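Publish the Vote Totals, Every Week

26/01/2019

Reality competition shows ask viewers to vote and then decline to say how the vote went. The host reads out a name, the named contestant leaves, and the count stays in a spreadsheet at the production office. I think this practice should end. Any show that decides an elimination by public vote should publish the full totals within a day of the result, broken down by channel: text, app and web.

My reference case is Bilska, the cabin-format show produced by Studodine, whose second season ended last September. Bilska uses a common arrangement. Contestants nominate each other, the nominees go to a public vote, and the lowest vote share leaves. Voting opens after the nomination episode and closes during the live show. Each phone number may send a fixed number of texts, and each app account has a separate allowance. All of this is in the terms on the show's site. The one thing missing from the terms is any commitment to disclose the outcome in figures.

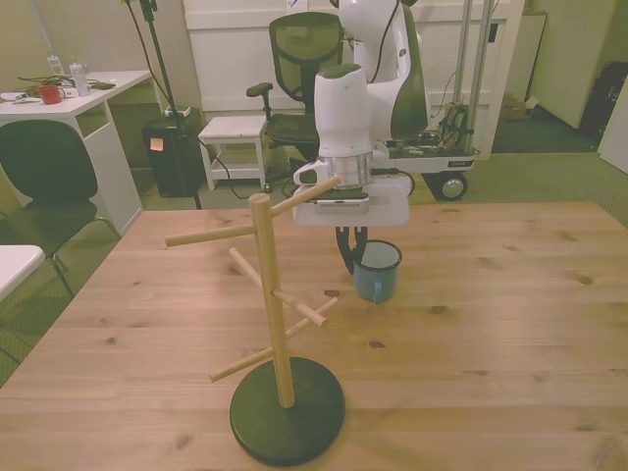

What would a published total tell viewers that the eviction itself does not?

It would tell them the margin, the turnout and the split between channels. A contestant who leaves by 6 votes and a contestant who leaves by 40 percentage points are treated the same on screen, but they describe two different audiences. The first result says the viewers were divided. The second says they were settled, and that the week's suspense was supplied by the editing.

Producers usually offer two objections. The first is that numbers spoil the game. If viewers know in week three that one contestant holds most of the vote, they stop watching, and the casual voter stops voting. There is something to this. A runaway leader does flatten a season. But the audience already estimates the totals, badly, from fan polls and comment counts. On the largest Bilska fan board, the weekly poll in the fifth week drew 807 responses, and it was quoted for days as if it were the result. It predicted the wrong eviction. Bad figures circulate when good ones are withheld, and they affect voting just as much.

The second objection is fairness to contestants. A person who got a very small share should not have to see it in print. I have more sympathy with this one. A workable compromise exists: publish the shares for the bottom two and the top one, with total turnout, and hold the rest until after the finale. Contestants sign longer and stranger releases than that before they enter the cabin. 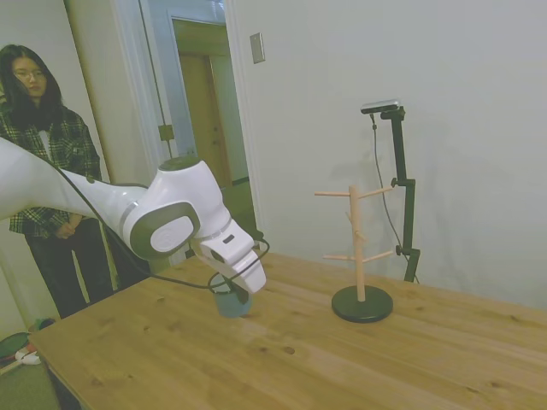 Weekly disclosure, or at least a full table after the finale.

There is also a technical argument, and I find it the strongest. Vote systems fail in small ways. Texts arrive late, app sessions expire, and duplicate accounts are removed after the fact. In the sixth week of Bilska, the app was down for 8 minutes during the last voting window. Studodine stated that the outage had no effect on the result. That may be correct. Without the margin, the statement cannot be checked. If the gap between the bottom two was 620 votes, the outage matters a great deal. If the gap was many thousands, it doesn't matter at all, and one line in a press note would have closed the subject.

Compare Vikano, a dance contest with a smaller audience and a lower budget. It has published a table after every live show since its first season. The table is plain: contestant, judges' points, text votes, app votes, rejected votes. The rejected column is the useful one. It shows that a filter exists and roughly how hard it works. Complaints about rigging still appear after each Vikano result, but they tend to be specific, and specific complaints can be answered.

A note on auditors. Several shows say that the vote is "independently verified," and leave it there. Verification confirms that the count matches the records. It does not cover when the lines opened, how long the nominees' segments ran, or whether one contestant's number stayed on screen longer than another's. Those are production choices — legitimate ones, mostly — and totals logged by the hour would show their effect. I would like to see hourly totals too. I don't expect to get them.
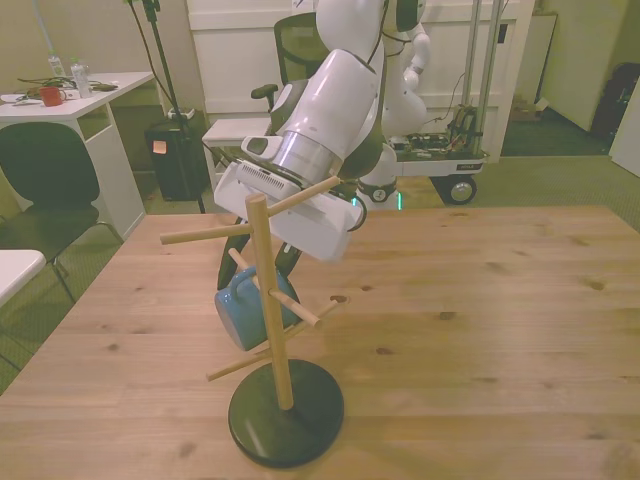
Cárdenas, commenting on an earlier draft of this piece, objected that turnout figures would hurt small shows most, because a sponsor who sees a weak week will ask for money back, and that Vikano gets away with it only by selling its ads a full season ahead.

That is a fair description of the risk. Sponsors, however, generally negotiate for access to audience data already, and a weak week is unlikely to escape them. The party kept in the dark is the viewer, who in many cases has paid for the text message. A paid vote is a small purchase, and a purchase ought to come with a receipt. For the next season of Bilska I would accept the reduced version: bottom two, top one, turnout, rejected votes, posted by noon on the day after each live show.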